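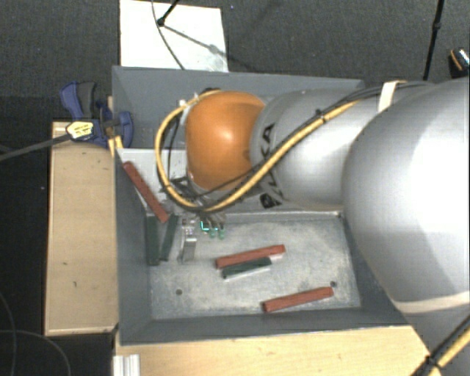 Reddish-brown and dark green blocks in a gray bin.

Auer wood glue, 300 g bottle - my review after one winter

I bought this glue in October for repairing chairs. My neighbor Ottilie Grabner gave me four old kitchen chairs with weak legs, and my usual glue, the Roltine, was not in the shop anymore.

The Auer is white and quite thick. It does not run down the leg when you put it in the hole, and this I liked very much. The bottle has a narrow tip with a red cap. The cap closes well, but after some weeks the tip was blocked and I had to open it with a nail.

The label says to press the parts for 53 minutes. It is a strange number, but I followed it and then left the chairs alone until the next day. Three of them are now strong. On the fourth one a joint opened again, maybe because I did not remove all the old glue - so I don't blame the bottle for it.

What I did not like: dried drops leave a yellow mark under oil finish. Wipe them with a damp cloth right away. Also the smell is stronger than with Roltine, so I worked with the window open.

I give four stars of five. For outdoor furniture I would take something else.

Beat Danzer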